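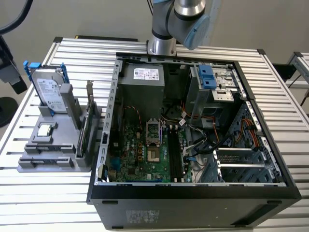
Wokurside Technical Institute
Computer Hardware Basics
Handout 8: Inside a Desktop Tower
26 Apr 2024

Read this before lab. You will work in pairs on the Damum bench units. Bring the parts checklist from Handout 7 and a pencil.

1. Position of the case

For this unit the tower is worked on lying on its side with the side panel off and the open side up. The motherboard is then flat in front of you and cards and memory go straight down into their slots. Put the panel and its screws in the tray under the bench. Do not stack anything on the panel.

2. Power

Switch off, pull the cord from the power supply, then hold the power button in for a few seconds. Clip your wrist strap to bare metal on the case, not to a painted surface.

The power supply is a closed box. We do not open it in this course. Read the label on it and copy the total wattage and the output for each voltage onto your sheet.

3. Main parts

Motherboard. The large circuit board. Everything else in the case connects to it directly or by cable.

CPU socket. Holds the processor. A metal retention bracket closes over the chip and keeps it pressed against the contacts. The bracket has to be open before a processor goes in or comes out.

CPU. The side with the metal heat spreader faces up and meets the cooler. Hold the chip by its edges only. When it is out of the socket it goes in the parts holder, heat spreader up, never loose on the bench.

Memory slots. Long narrow slots near the CPU socket. A module has a notch in its lower edge that lines up with a key in the slot. If the module does not go down evenly, take it out and check the notch.

Expansion slots. Used for graphics cards and other add-in cards. The card's metal bracket takes the place of a slot cover at the rear of the case. Keep the covers you remove. An open slot lets in dust and changes the airflow.

Drive cage. The hard drive sits in a caddy that slides into the cage. Squeeze both clips on the caddy and pull straight out. Disconnect the data and power cables first.

4. Cables

Note where each cable goes before you unplug it. A quick sketch is fine. Pull on the plug, not the wires. Keep fan cables away from the blades when you put things back.

Wire colors in a standard power supply:
Black: ground
Red: 5 volts
Yellow: 12 volts
Orange: 3.3 volts

Fan leads and front panel leads do not follow this table. Check the print on the board.

5. Order of removal

Expansion card
Hard drive and caddy
Memory
CPU cooler
CPU

Installation is the reverse. The units from Wosolport have a slightly different cage, see the sheet taped inside the cabinet door.

6. Worked numbers

A drive holds 900 GB and 200 GB is in use. Free space is 900 - 200 = 700 GB. If a backup copies at 2 GB per minute, the used part takes 200 / 2 = 100 minutes.

7. To hand in

Parts checklist, label readings from section 2, and your cable sketch. One set per pair. The practical test on this unit is in May. Reading: Wu course pack, chapter on motherboards.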